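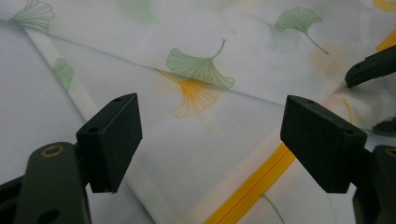

**3.2 Asking price and floor area in resale listings**

Figure 2. Printed fabric with ginkgo leaf motifs.

The second part of our study concerns the relation between the asking price of a house and the floor area given in its listing. We collected 600 listings of resale houses in Trernport, published by local agencies during one spring season. Listings without a floor area were removed from the main sample and kept in a separate file, and we return to them at the end of this section. After this step 304 listings remained.

The floor area in a listing is not always measured in the same manner. Certain agencies include the garage and the cellar, others count only the heated rooms. Bailly and Le Goff, in their earlier work on the Ploment district, proposed to correct for this by comparing the listing with the floor plan, when a plan is attached. We followed the same procedure. Where the plan and the text of the listing did not agree, we kept the value from the plan. Loft rooms were counted only for the part where a person can stand.

For each house we computed the price per square meter and compared it with the median of its street, or of the nearest street when fewer than 15 sales were known. The comparison shows a clear difference between the old center and the Marty quarter. In the old center, larger houses are offered at a lower price per square meter, as the literature would lead us to expect. In Marty the relation is almost flat. One possible explanation is that the large houses in Marty were often divided in the past and later joined again – the owners then ask a price which includes the cost of these works. We could confirm the works only for a part of the houses, so this remains a hypothesis.

The words used in the listing have a smaller effect than we first supposed. Terms such as "bright," "quiet" and "full of character" appear in both cheap and expensive listings, and their coefficients are close to zero once the street is included in the model. The mention of a garden has a positive effect, but the direction which the garden faces has none that we can measure. The mention of a recent kitchen has a positive effect only when the year of the work is also given.

We also looked at changes of the asking price while the listing was online. The agency Clodard made its history of changes available to us, and from this record it appears that the first reduction usually came after some 15 weeks. Houses priced far above the median of their street were reduced earlier, and more than once. This record covers a single agency, and we do not extend the result to the whole town.

Finally, the listings without a floor area were examined by hand. They concern mainly houses sold with land or with outbuildings, for which the area of the house itself matters less to the buyer. Their asking prices vary strongly, and we did not include them in the regression of Section 4.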